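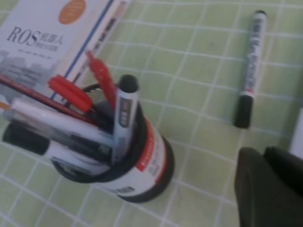 **Study table check – Siriwan reading room, Sullstead**
Checked by: Jaruwan Yimyam
Second reader: Kiyoshi Iwasaki
Thursday, before opening

Marks used: OK / Attention / Fail. Comments go under the item they belong to. Anything marked Attention is looked at again on the next round.

**1. Table and cloth**

- Table steady when leaned on: OK
- Cloth clear of the floor on the walking side: OK
- Cloth lying flat: Attention
- Cloth clean: OK

Comment: The green checked cloth still doesn't lie quite flat. I smoothed it by hand but it wants clips. A fold under a stack of books is enough to tip the top one, and people lean on this table when they get up. Vichien has clips in the Canik cupboard – please use the flat ones, as the sprung ones catch sleeves.

**2. Pens and pencils**

- Holder stands upright without being held: OK
- Holder free of sharp wire ends: OK
- Marker caps on and pushed home: OK
- Holder not overfilled: Attention
- No blades or compasses kept with the pens: OK

Comment: The mesh holder is packed and the pens lean out at all angles. Long markers laid across the top are the first thing to be knocked off. Take out what isn't used in a normal week and put it in the drawer. I ran a finger round the rim and found nothing to catch on. Loose pens go back in the holder or in the drawer at closing. One on the floor is a slip risk, and we had that in February.

**3. Books and notebooks**

- Stacks no more than three high: OK
- Larger book at the bottom: OK
- Nothing overhanging the table edge: OK
- Covers and spines sound: OK 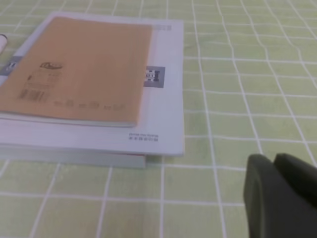
Can a notebook be left on top of a book overnight?

A small notebook on a larger book is fine overnight, as long as it sits well in from the table edge and has no pen shut inside it. A pen left between the pages strains the binding and makes the top of the stack rock.

Comment: Kiyoshi asked whether the limit of three should count thin notebooks. It does. The rule is easier to keep if everything counts as one.

**4. Reference copies**

- Returned to the right table: OK
- Title side up so it can be found: OK
- Pages free of damp or mould: OK
- Shelf list matches: Fail

Comment: The shelf list gives 275 titles for the room and the card index gives more than that. Kamonchanok is going through both. Until she has finished, don't move reference books between tables, even for an afternoon. The ROS paperback stays with this table. 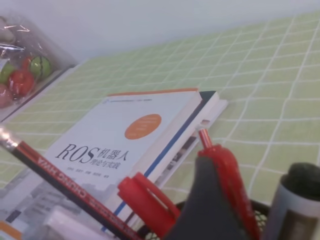 If a reader needs it elsewhere, write it on the card and have it back by closing. The same goes for any book stacked with it. Paperbacks should be laid flat when not in use, and nothing heavy should go on an open one.

**5. Around the table**

- Chairs push in fully: OK
- Walkway clear: OK
- Lamp flex and plug: OK
- Bin emptied: OK

Comment: Plug and flex looked at with the lamp switched off. The label is number 108 and is still readable.

**To do**

- Fit flat clips to the cloth – Vichien Rungrueang
- Thin out the pen holder – Jaruwan Yimyam
- Shelf list and card index – Kamonchanok Limsakul
- Send a copy of this sheet to Napaporn Meesuk at Florkument

Next round: table 17, same checklist.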